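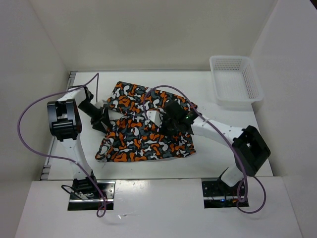
Folding Behavior of Patterned Garments on a Flat Surface

Jyoti Mishra
Textile Handling Project, Breathnach Technical Institute, Prendcombe

1. Purpose

The project asked how the way a printed cloth is laid out affects the quality of the first fold. Folding guides usually assume a plain, pressed piece placed square to the table. Household laundry is seldom in that state. Pieces come out of a pile bunched, and a busy print hides the creases and hems a person would normally line up.

The work was limited to the first fold. Later folds depend on the first, and errors carried into them are hard to separate from new ones.

2. Material

The main test piece has a camouflage-type print of rounded blobs in orange, light gray and slate gray on black. It was bought at the Monday market in Jeltthorpe and had no care label. It was washed before the first session and not ironed at any time. A plain cotton piece of similar weight, sold under the name Imia, was used for comparison.

The print was chosen because it is difficult. Its blobs have curved outlines, and at a distance a curved outline is easily taken for a soft crease. On the plain cotton a crease shows as a line of shadow and can be found without touching the cloth.

3. Work surface

All folds were made on a pale, smooth surface with light walls on three sides. The walls cut down side light from the windows, which had caused trouble in the pilot sessions. Black cloth on a pale surface gives a clear outline, and the outline was the main thing recorded. Thin shadows along a hem were treated as part of the surface and excluded from the outline.

4. Starting states

Two starting states were defined.

Spread: most of the cloth lies flat, at least two corners can be found, and any overlap is a single layer. Rumpled corners are allowed.

Crumpled: the cloth lies in a heap or partial heap, and its corners cannot all be found without moving it.

The boundary between the two is a matter of judgment. A cloth that is partly folded, with bare surface showing between an upper and a lower section, was counted as spread as long as its hems could be followed by eye.

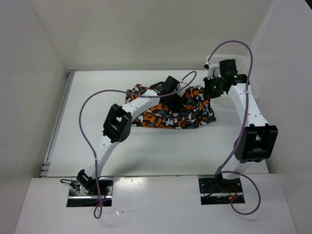 Crumpled starts needed an opening step before any fold could be tried. The step used here was to take the cloth near one upper corner, draw it outward, and set it down before looking for the next corner. Lifting the whole piece and shaking it was ruled out, as the result could not be repeated.

5. Results

A total of 598 folds were recorded, drawn from 1462 still frames. Spread starts gave straighter folds than crumpled starts for both fabrics. The difference was larger for the printed piece. In 31 folds the edge chosen for alignment was later judged to be a boundary in the print and not a hem; all of these were on the printed cloth.

Creases tended to collect near the point where the cloth was held. Smoothing them outward before the fold helped on the cotton. On the printed piece the effect was weaker - probably a matter of the slicker finish, though finish was not measured.

6. Limits

Only one printed piece was used, so the effect of the print cannot be fully separated from that of the fabric. Room humidity was not logged. The spread and crumpled labels were assigned by one person, and a second set of labels should be collected before the figures are compared with other work.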